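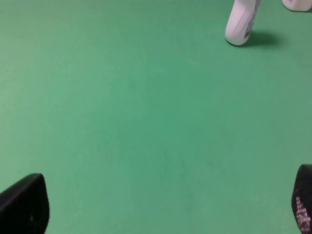 Center channel speaker

A center channel speaker is a loudspeaker placed in the middle of a home theater system, above or below the screen. It plays most of the dialog in a film.

Design

Most models are wide and low, with two woofers and one tweeter between them. The Plillex company sold an early model of this type with 6-inch woofers and a power rating of 100 watts.

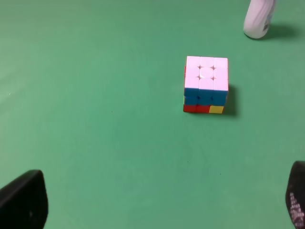

Its cabinet was 46 centimeters wide, so it could stand on a common television shelf. Later models from Zemlow added a separate midrange driver, which gives clearer voices to listeners who sit at the side.

Placement

The front of the speaker should be level with the edge of the shelf. If it stands far below the screen, it is usually tilted up toward the listener.

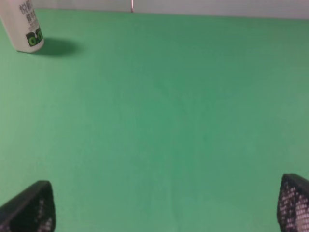
Photo: Dornumberg Audio Archive

Use without a center speaker

Many receivers have a "phantom" setting, which sends the center signal to the left and right speakers. It works well for one listener in the middle seat, but less well for a group.

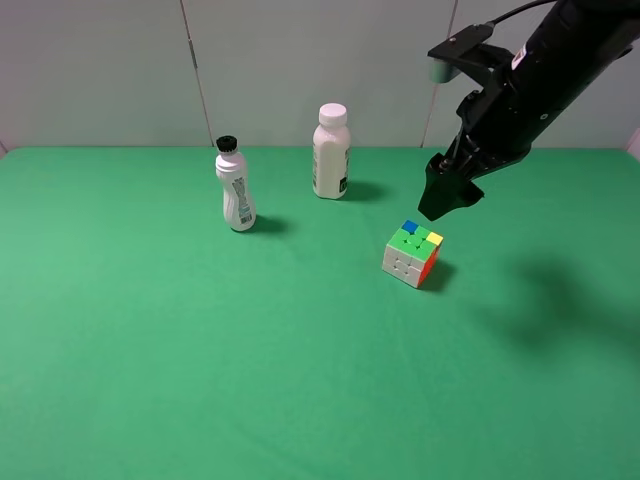

Two white bottles on a green tabletop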